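Ticket 117
Opened: 24/12/2021
Product: Tinon round tablecloth, tile print
Store: Clitden Home, online order
Status: Waiting on customer care

Hi there, me again, sorry to bug you on Christmas Eve! I bought the round Tinon cloth from you (the white one with the big band of coloured tiles) and I absolutely love it, but I'm having a heck of a time getting it to lie flat. It came folded up tight in the packet and the creases just won't budge.

What I've tried so far:

Warm iron on the back, no steam. Did nothing.
Hung it over the shower rail overnight. A bit better near the hem, still a ridge through the middle.
Washed it at 40... no wait, I've just checked the tag, and I only did a cold wash. Line dried. Creases came back, the cheeky things.
Left it on the table for 4 days with whatever was handy on top, which in our house means slippers.
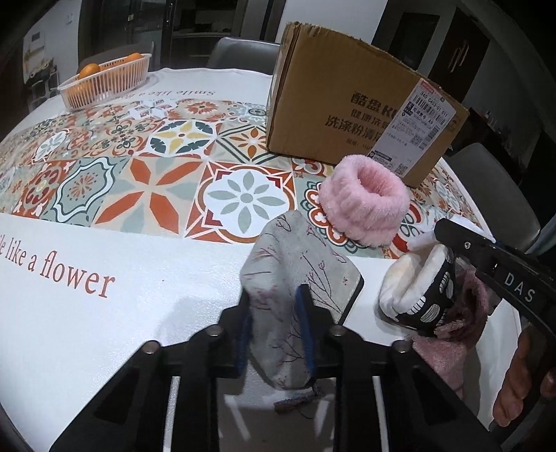
Tinon cloth on the round table, tile band and "like a flower" lettering showing, slippers on top.

I picked this one for the colours, the orange and teal especially, and the writing makes me grin every time I walk past. So I really don't want to send it back if there's a trick to it!

Update, same evening: had a go with the steamer (a little Bukach, nothing fancy) on low, holding it just off the fabric. The ridge went down quite a lot on one side, hooray. I'm scared to go any hotter in case the orange runs or the print goes shiny, so I've stopped there.

Two questions, then. Is the cloth 100 per cent cotton? My packet doesn't say, and I'd like to know before I crank up the iron. And would the Simões felt underlay you sell fit a round table, or does it only come in rectangles? I'm happy to trim it with scissors if that doesn't muck up the edge.

No rush at all, I know you're probably closed. If it needs to go back I can drop it off in February when I'm next in town.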